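Wayfinding refresh at the Zondadel building: what we learned about letter height

Most of the calls we get about interior signs start with color. The client has a brand palette and wants it on the wall. Letter height usually comes up much later, often after the first proof has been approved, and by then changing it means changing the panel size too.

The Zondadel job went the other way. The building has 4 floors and a long central corridor on each one, and the old signs had been added a few at a time by different tenants. Some were engraved plates, some were vinyl on the door glass, and a few were paper in a plastic sleeve. The property manager asked us for one system that could be read from the elevator lobby.

We started with a walk-through and a tape measure. The longest straight view was just over 100 feet, from the lobby to the stair door at the far end. At that distance the old one-inch letters could not be read at all. We taped up paper samples in three sizes, went back to the lobby, and looked. Three-inch capitals worked for the overhead directional signs. Room signs stayed smaller, as people read those from a few steps away.

The final count was 47 signs. The overhead panels are aluminum with a matte face, which cuts the glare from the ceiling lights. The room signs have raised characters and braille, with a paper insert below that the front desk can change without calling us. Gumar supplied the blanks, and we cut and painted everything in our own shop.

Installation took two evenings, starting at 6 p.m. so the corridors would be clear. The second evening ran long. Two of the overhead locations turned out to have ductwork directly above the ceiling tile, and the hangers had to be moved about a foot. The drawings did not show the ducts. We now lift a tile at every hanging location before we fix the layout. 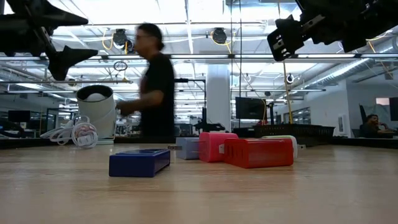 Tekleab wrote to ask whether the larger letters made the corridor look crowded, having been told by another shop to stay under two inches indoors. They did not, mainly due to the spacing. There are only four overhead signs per floor, and each one carries no more than two lines of text. With five or six lines on a panel, the answer would be different.

If you are planning a similar project, send us a floor plan and a few notes on where visitors tend to stop and ask for directions. Site visits for September are being booked now, Monday through Thursday.

Related items
Choosing a matte or gloss face for indoor panels
Siltik storefront: replacing a faded awning
When does a room sign need braille?
How to clean painted aluminum letters

Contact us | Copyright, all rights reserved | Back to top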